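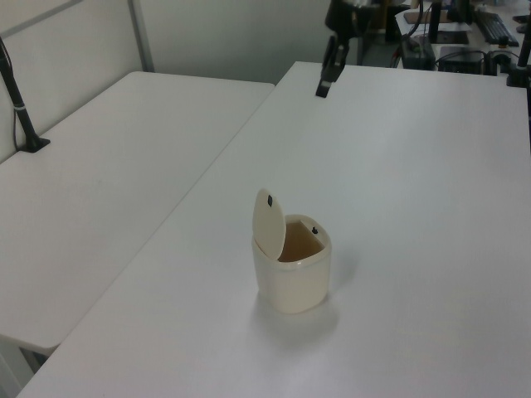 Page last changed: 26/12/2024

Small bins and work tables, walk-round checklist, Sasbridge site

Covers the tabletop bins and the white tables. Floor bins and the kitchen are on the other sheet, dont mix them up. Comments go under the line they belong to. Marks are OK, FIX or LOOK AGAIN. Blank means not done, so please no blanks.

Section A. Tabletop bin, cream, flip lid

A1. Lid opens all the way and stays up on its own. OK
Comment: stands nearly upright when open. Fine. Don't push it back further than it wants to go, the Odoi ones cracked that way.

A2. Hinge side, no cracks or white stress lines. OK
Comment: checked with fingertip and flashlight.

A3. Catch on the rim present, not bent. OK
Comment: it's tiny, look for the little black piece. If missing, bin comes out of use, tape the lid shut and tag it.

A4. Lid closes and holds. LOOK AGAIN
Comment: held 2 times, popped once. Wiped the catch, held after that. Probably crumbs or dust. Try again next round.

A5. Rim, no sharp edges. OK

A6. Inside, nothing stuck to the walls. OK
Comment: check with the lid fully open under the overhead light. Inside reads darker than the outside, tan to brown, so a quick glance won't tell you much. Use the flashlight.

A7. Base sits flat, no rocking. OK
Comment: pressed on the rim at four points.

A8. No batteries, blades, hot stuff, or solvent wipes in this bin, ever. OK
Comment: reminder to everybody. Wipes go in the lidded metal can by the Gundetti sink. Small plastic bin is for dry paper and wrappers and thats it.

A9. Emptied before it gets to the rim. OK
Comment: end of shift regardless. Lid should never be resting on trash.

Section B. White tables

B1. Top smooth, no chips, no lifted edges. OK
Comment: ran a hand across the whole thing. Slight grain, normal.

B2. Clean, no residue. OK
Comment: mild soap, damp cloth, dry cloth. NOT the Limby spray, leaves a film and then stuff slides.

B3. Seam between the two tables. FIX
Comment: the two don't line up square. Not a big deal for paper but a bin set across the join will wobble. Keep bins clear of it until the tables get pulled straight. Ask for help, two people to move a table, one on each end.

B4. Corners. OK
Comment: rounded, no splinters. Still the right height to catch a hip so watch it.
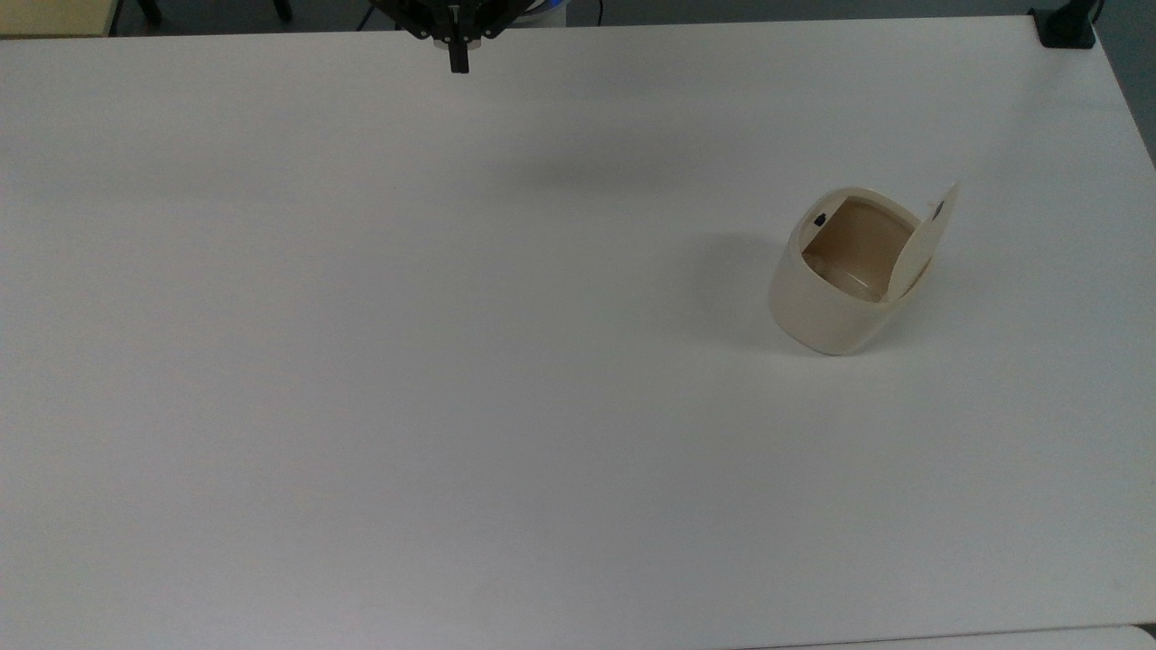

B5. Anything clamped to the edge is tight. OK
Comment: hand tight plus a quarter turn. Recheck after anybody leans on the table. Pads under the jaws or it'll mark the top.

B6. Table doesn't sway when pushed. OK
Comment: pushed from the long side and the short side. Leg bolts were redone last January, due again.

B7. Load. OK
Comment: limit on the sticker is 400 lb spread out evenly. Not a step stool. Do not stand on it to change a tube.

Section C. Floor and walkway

C1. Chairs pushed in. LOOK AGAIN
Comment: chair legs are the number one trip here. Push in when you get up, even for a minute.

C2. Cords off the walkway. LOOK AGAIN
Comment: nothing across the path this round but slack near the table edge should be tied up. Ties in the drawer, ran out of the long ones, 15 short ones left.

C3. Floor dry, no grit. OK
Comment: gray floor hides spills, get down low and look across it toward the light.

C4. Nothing stored under the tables. OK

Section D. Bin position

D1. Bin on top of the table, well in from the edge. OK
Comment: a forearm's length is plenty. Used to be a tape square for this, tape peeled, residue took forever to get off.

D2. Lid has clear room to swing. OK
Comment: nothing tall behind it. If the lid hits something it wont stay open and people start holding it with an elbow.

D3. Bin not on the seam. OK
Comment: see B3.

D4. Liner, if used, folded over the rim and not covering the catch. n/a this round
Comment: cover the catch and the lid doesn't hold, then we get another A4.

Totals: 19 lines OK, rest as marked. Open items are A4, B3, C1, C2. D4 n/a.
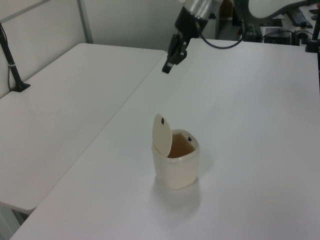

Comment from the Odoi site: can A4 be split in two? We've been marking lids FIX when all they needed was a wipe, and then a good bin sits tagged for days. One line for "catch clean," one for "lid holds after cleaning." Also our tables have the same crooked join, and we put the bin at the far end away from it. Worked OK.

Reply: yes, will split it on the next version. A4a wipe catch, A4b close it and see if it holds. Keep using this sheet till then and just write "wiped" next to the mark. Completed sheets in the tray by the door, top copy only.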